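Gough Street food pantry gets larger storeroom after landlord agrees new lease

The food pantry on Gough Street will have more than twice the storage space from next month, after the owner of the building agreed to rent it the back rooms of the former Ikano print shop next door.

The agreement was signed on 28th April, following 9 weeks of talks. It gives the pantry the use of two extra rooms for six years, with a rent that stays the same for the first two. The pantry did not say how much it will pay, but it described the price as "fair for this part of town."

At present the pantry serves 266 households every week. This is the highest number since it opened, and in February it had to refuse a large delivery of canned vegetables and rice for lack of space. The delivery went to a church kitchen in Skirnance instead. People who came to the pantry that week received smaller bags than usual.

"We were very sorry to send good food away," the pantry said in a statement. "It was needed here, but we could not put it in the corridor, as this is also the fire exit."
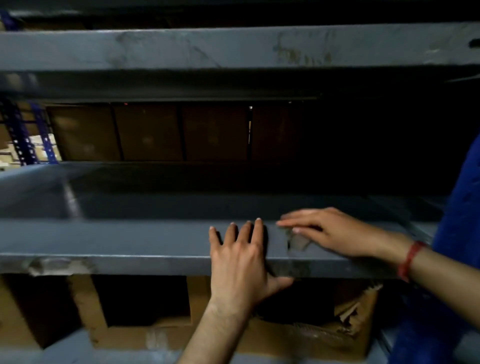
Metal shelving and cardboard boxes in a storeroom.

The new rooms have been empty since the print shop moved to the Grirnier industrial park. They have a separate door to the yard, so delivery vans will not need to stop on Gough Street in the morning, when the school buses pass. Several neighbors had complained about this to the city, and the pantry says it hopes the problem will now be solved.

Some work must be done before the rooms can be used. The floor in the smaller one is not level and will be repaired by the owner. The pantry will pay for new lights, a second refrigerator and a wider door between the two buildings. A city grant will cover up to half of these costs, and the rest must come from donations. A collection box is already standing at the Gough Street bakery and another one will be placed in the Skirnance library.

With more space the pantry also plans to change the way it gives out food. Today most visitors receive a bag which is packed in advance. From the summer they will be able to choose a part of the products themselves, for example between pasta and rice, or between different kinds of beans. The pantry tried this on two Saturdays in the winter and says that less food was brought back or left at the door.

The opening hours will also become longer. The pantry is now open on Tuesday and Saturday mornings, and a Thursday evening will be added for people who work during the day. For this it is looking for six more helpers, mainly for unloading and for checking the dates on the packages. No experience is needed, but helpers should be able to carry a normal grocery box up a few steps.

Not everything will move at once. Baby food and diapers will stay in the front room, where parents can ask for them at the counter – the pantry says many prefer this. Fresh bread will be given out at the side window as before.

The pantry will remain open during the work, except for one Tuesday when the electricity must be switched off. The date will be put on the door and on the board at the bus stop. Visitors who have registered a phone number will also receive a message.

Comments (4)

breadandbutter
Good news. The Thursday evening will help me a lot, I finish work at five and Saturdays are difficult with the kids.

Gough St resident
Will the vans use the yard gate or the alley? The alley is very narrow and there is always somebody parked there.

mapleleft
I dropped off two bags last week and they were really friendly. Do they take glass jars? I forgot to ask.

oldprinter
Used to work in those rooms. Check the roof over the back corner before you put any rice there!

More local news

Skirnance library to close for two days for new carpet
Bus stop at Grirnier industrial park moves across the road
School garden sale raises money for new benches
Water pipe work on Gough Street delayed again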